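Robot club at Etside reaches the table-clearing round

Posted 10/03/2023 in School News

Quick one before the minibus list goes up. The Etside robot club is through to the next round of the Prallgate Challenge, the one where a robot arm has to clear a worktable and put things away where they belong. All done in simulation at this stage, so no real arm yet – that comes later if they get through again.

Two views of the practice room they built on the computer:
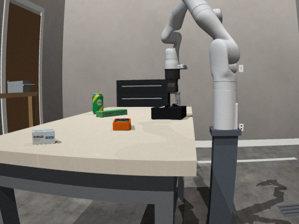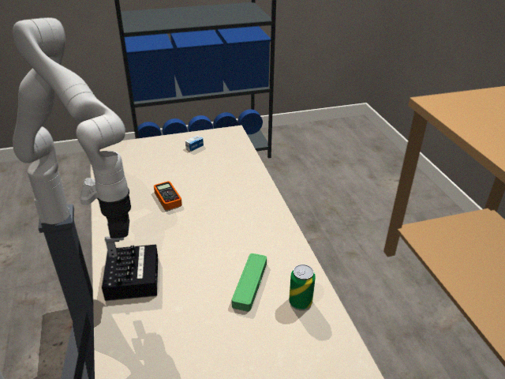

The club meets in the old language lab and has been at this since December. Started with 26 pupils, which was too many for the machines we have, so they split into 2 groups. One does the arm and how it moves, the other does the room and everything in it. The room group got very keen. The rules only say the table must have "ordinary items" on it, and they went for a green drink can, a green block and something orange with a bit more shape to it, then argued for most of a lunchtime over what colour the tabletop should be. Pale won. Dark things show up better on it, they say, and the shadows help the arm group judge how low the gripper is.

The arm group had the harder job, though the room group will not thank us for saying so. Each run is 90 seconds. In that time the program has to choose an item, bring the gripper down over it, close, lift and move on. Early runs mostly ended with the arm waving about over the wrong end of the table. One in January knocked the can clean off and it rolled under a shelf, and the marking software counted it as "cleared", which caused some cheering until the rules were read out again.

Their method now is to come in from straight above and go slowly for the last bit. It loses time but drops far less. A few of the Year 9s still think a sideways approach would be quicker for the can and have a seperate version of the program to prove it. They have been given until half term.

Points are given for each item put in the right place and taken away for anything dropped or knocked. There is also a mark for the written log, and here the club did well. Judges wrote that the log was "clear and frank about what went wrong". Handwriting was mentioned too, less kindly.

Next round is at the Tsolakis Centre, 30 teams, all day. Teams get their item list on the morning and have a short spell to change their programs before the first run. No outside help allowed once the doors shut, that includes parents and that includes staff. Lunch is not provided so please send a packed one, and a drink. Laptops will be brought over by school, pupils should not bring their own.

Thanks to Prirurier, who lent the club a second graphics computer over the winter. Before that a full run took so long to work out that people went and did their homework while they waited, which may be why some of you noticed an improvement in that department. The computer goes back at the end of the summer term.

Consent forms – we are still short of a few. They need to be in the box outside the office by the end of the week, signed, both sides. The back has the medical part and it keeps getting missed. No form, no place on the minibus.

Club carries on as normal for everyone not travelling. New members from Years 7 and 8 can join after the holiday, no need to have done any programing before. Put your name on the sheet by the language lab door. Scores from the last round are pinned up next to it, along with the judges' comments in full, if anyone wants to see the one on handwriting.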